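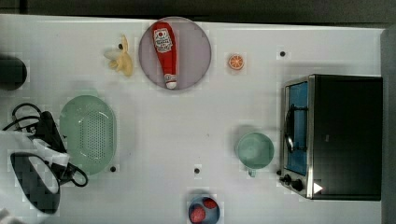

3.2 Pretend meals and the learning of food words

Earlier studies of food vocabulary in young children used mostly picture cards. The child sees a drawing of one item and is asked to give its name. This method is quick, but it tells us little about how the child uses the word together with other words, for example with verbs of cutting, pouring and sharing. For this reason we followed the proposal of Qaisi and Lindgren and collected our data during pretend meals, in which child and parent prepare and serve food together.

The sessions were held at two preschools in Rallcombe and at one in Troltport. Each session lasted 20 minutes. The parent received a short written instruction, which asked only that the two of them make a meal for a guest. We did not give a list of target words to the parent, as in the pilot study such a list made the parents ask many naming questions and the talk became similar to a test.

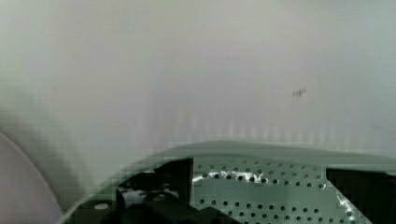
All talk was transcribed by the second author and checked by Mercy Magesa, who did not know the age group of the child. From the transcripts we took every utterance of the child which contained at least one food word. This gave 816 utterances. Words for drinks were included, and words for dishes and tools were kept in a separate file, which is treated in Section 4. Where a child used a word from the home language, we counted it in the same way as an English word, provided that the parent answered as if it was understood.

Each utterance was then placed in one of five classes: naming, requesting, offering, describing, and telling a procedure. The last class was the most difficult to code. An utterance such as "now the banana goes in" can be an offer or a step in a recipe, and the difference depends on what the parent said before it. The two coders therefore always read the 5 lines before the utterance. Cases in which they still did not agree were decided in discussion with Everett Villanueva.

Figure 2. Play foods and kitchen items on a white tabletop, including a mint-green colander.

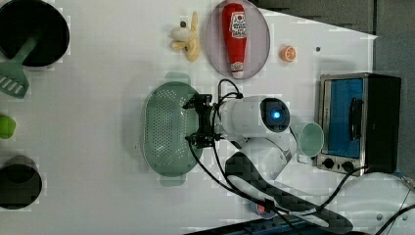 3.3 Results for naming and procedure

Naming was the most frequent class in the younger group, while in the older group it came after requesting and procedure. The older children often left out the name of the food completely and used "it" or "this one", although they had named the same food correctly some minutes earlier. A low number of food words in this group should not be read as a small vocabulary. Hinojosa makes a similar remark on his data from shopping games.

Condiments behaved differently from fruits. The word "ketchup" appeared mostly in requests and together with a verb of putting, and very seldom alone. Fruit words were often said alone, with rising tone, and the parent usually repeated them. We return to this difference in Section 5, where the speech of the parents is examined.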